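Good habits at the block table
A gallery by Anisa Tarigan
Friday, August 25, 2023

We rewrote our bench rules in June, and I've been itching to show them off ever since! The old version ran to 40 items and most people gave up somewhere in the middle. Ningsih Purba and Adi Sumampouw went through it with red pens, and what came out fits on 2 sides of paper. We call it the Keltesen sheet, after the room it was written in. The rules are plain and a bit bossy, and I love them. They cover all our arm work, but the block table is where every new starter learns them, so that's where this gallery stays.

1. Look at the fingers first
Before any run, check the screws on the gripper fingers and the pads at the tips. Open the fingers with nothing between them and look from the side as well as from above. Any screw that turns by hand goes in the log, even if you tighten it straight away.
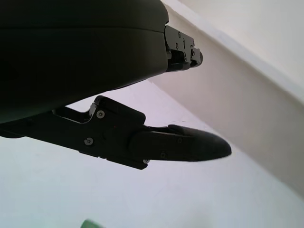

2. One block, one grip
Coloured cubes are brilliant for this – everyone can see at once which one is meant to move, and you can say "red" across a room without any muddle. The rule is that a hand picks up one cube and leaves its neighbours alone. If a neighbour gets nudged, the run is marked as nudged, however nice the lift was.
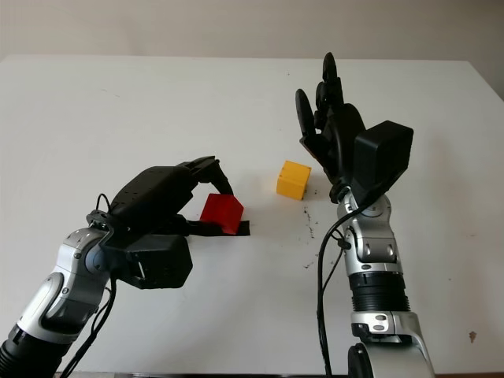

Suryani Tuhumury wanted a second line here about the idle arm, and she was quite right. An arm with no job in a run still counts as a live arm. Keep your own hands off the table until both have been stopped, and say "stopped" out loud so that the person at the desk can say it back. It feels silly for a day or so and then you do it without thinking.

3. Stack slowly, let go slowly
Stacking is my favourite part! A cube that sits a little over the edge of the one below still passes, as long as it stays put once the fingers have left it. We wait for the fingers to come clear before anyone writes down a result. 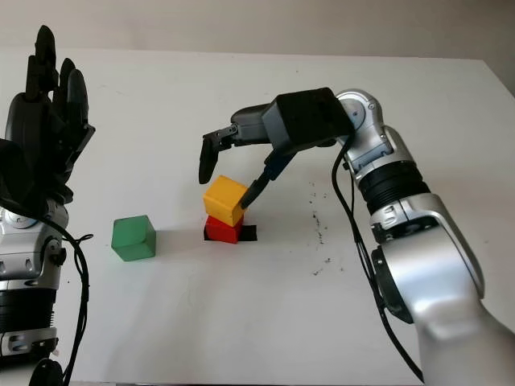 Daithí Phelan argued for a tighter rule, with a ruler and a limit on the overhang, and we tried it for 300 runs. It slowed everybody down and the notes got worse, so the ruler went back in the drawer. His other idea stayed, and it's a good one: write the result before you clear the blocks, so a second person can check it against the table.

The full sheet now hangs in the Bavine room and the Jidholm room too. If you'd like a copy for your own bench, ask Adi, and do tell us which rules you end up crossing out.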